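**Stokden Robotics Club board > Student projects > Tidy-up run, planning the last month**

---

**khattak_lab** wrote:

Posting this for the group because half of you missed the meeting on 23 May 2018 and the notes on the shared drive are a mess.

We have the two-arm platform until the end of June. The final demo is a tidy-up task in a real living room. Litter on the floor, waste bin in one hand, tool in the other, litter ends up in the bin. Talha Hayat is on perception, Humaira is on the arm controller, I am doing the task logic, and Konrad Hollenstein is our faculty contact, so anything about money or insurance goes to him and not to me.

What I want from this thread is agreement on three things: which tool goes in the right hand, how we score a run, and what counts as litter. Please stick to those.

---

**hayat_t** wrote:

Litter first. I'd say tissues and candy wrappers only. Tissues are pale and so is a cream rug, and wrappers are shiny and change a lot depending on where the windows are. If we can find both of those we have something worth showing. If we add socks, pens and bottle caps we'll be labeling pictures until the fall.

The rug is the thing that worries me. It isn't plain. The big flowers are in dark colors and the detector likes to call a petal a wrapper. Last night I ran 129 labeled pictures through it and most of the false hits were on the printed flowers. None were on the furniture, which surprised me given how busy the fabric is.

---

**isanard** wrote:

> Tissues and candy wrappers only

Fine with me. But then the judges are going to ask why it can't pick up a pen. The Caltbridge team last year did seven kinds of object.

---

**hayat_t** wrote:

The Caltbridge team did seven kinds of object on a gray lab floor with nothing else on it. I'll take two kinds in a furnished room over that.

---

**humaira_b** wrote:

Agree with Talha. On the tool: I've been using the little white duster in the right gripper and I'd like to keep it. I know people have opinions. My reasons:

- The fingers close on the handle well and the grip doesn't shift much.
- It's light, so the wrist doesn't sag at full reach.
- If it touches the coffee table or the skirt of a chair it won't scratch anything. The table is glossy and has gold trim along the side, and it belongs to Ghazala Bajwa's aunt.

The left arm has the bin. Black, round, with a clear liner folded over the rim. I want that arm to bring the bin down at a tilt so the rim ends up near the rug, and then the right arm sweeps toward it.

---

**grumpy_servo** wrote:

I don't think the duster can work. Sweeping a tissue with something fluffy is going to roll it around the rug or pin it under the duster. You have a perfectly good two-finger gripper. Put the duster down, pinch the tissue, drop it in the bin. That's how everybody else does it.

---

**humaira_b** wrote:

I tried pinching for a week. On the tile in the lab it was great. On a rug the fingertips either stop short or press into the pile and the arm faults. You need to be within a few millimeters and our depth reading isn't that good down there.

Sweeping doesn't care as much about height. That's the whole appeal for me.

---

**grumpy_servo** wrote:

Then fix the depth reading.

---

**khattak_lab** wrote:

With what money? Let's look at the layout we have and plan for that. For those who haven't been to the house, this is from the head camera with the bin in the left hand and the duster in the right. Tissue just left of center, wrapper a little past it.
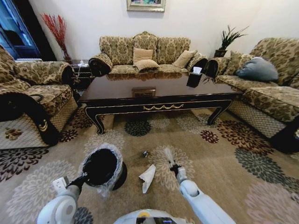
### Scoring

Proposal, please pick it apart:

1. One run is two pieces of litter, one tissue and one wrapper.
2. Each piece in the bin is one point.
3. Touching furniture with an arm is minus one. Touching it with the duster is free.
4. Time limit is 3 minutes. When the time is up, the run is over even if the arm is moving.
5. Dropping the bin ends the run with zero.

---

**isanard** wrote:

Number 3 is too kind. If the duster knocks the tissue box off the table that should cost something.

Also the box has a tissue sticking out of the top. Does the detector leave that one alone?

---

**hayat_t** wrote:

It does now. It didn't in April. I only keep detections that sit on the floor plane, so the tabletop is ignored. Same for the small white thing on the side table in the back corner, which it used to mark as litter every single time.

I'd be more careful with the wrapper. From the head camera it's small and it lies on a busy part of the rug. My hit rate on tissues is a good deal better than on wrappers, and I'd like the order to be tissue first so that we get at least one point on most runs.

---

**bongani_vdm** wrote:

Bongani Van der Merwe here, I was on this project two years ago. Two comments.

First, grumpy_servo has a point about the tissue rolling. We had the same trouble with a hand brush. What helped us was moving the bin and not the brush. Hold the tool still behind the tissue as a wall, then bring the bin rim to the tissue. The motion is slower but the tissue has nowhere to go.

Second, watch the liner. If the part folded over the rim hangs down too far, it will touch the rug before the rim does and push the tissue away. Fold it shorter, or tape it.

---

**humaira_b** wrote:

The wall idea is good and I'm annoyed I didn't think of it. I'll have to change the left arm path, because at the moment it assumes the bin stays put once it's down. Give me until the weekend.

Tape on the liner is easy. Will do.

---

**grumpy_servo** wrote:

I still think pinching is the right answer, but the wall version is at least something I'd be willing to watch. Can we do a fair comparison? Same room, same litter, half the runs with the duster and half with bare fingers. If pinching loses I'll stop bringing it up.

---

**khattak_lab** wrote:

OK. We have 58 runs left in the battery and room schedule before the demo. I'll give you ten for bare fingers and Humaira ten for the duster. The rest go to whichever one scores higher. Talha, please log the start position of each piece so we can't argue about it afterward.

Updated rules: number 3 now says any contact that moves an object on the table is minus one, arm or tool. Tissue goes first. Litter list is tissue and wrapper, closed.

---

**isanard** wrote:

What about the black drape on the armchair seat? It hangs over the front and the left arm passes pretty close to it when it swings out.

---

**khattak_lab** wrote:

It stays. The family wants the room left as it is, and I told them it would be. Humaira, can you put a keep-out zone on that side?

---

**humaira_b** wrote:

Already there for the armchair. I'll widen it to cover the drape. It costs me some reach on the left but the tissue start spots are all close to the center, so it should be OK.

---

**grumpy_servo** wrote:

Put me down for the first session. I'll bring my own wrappers.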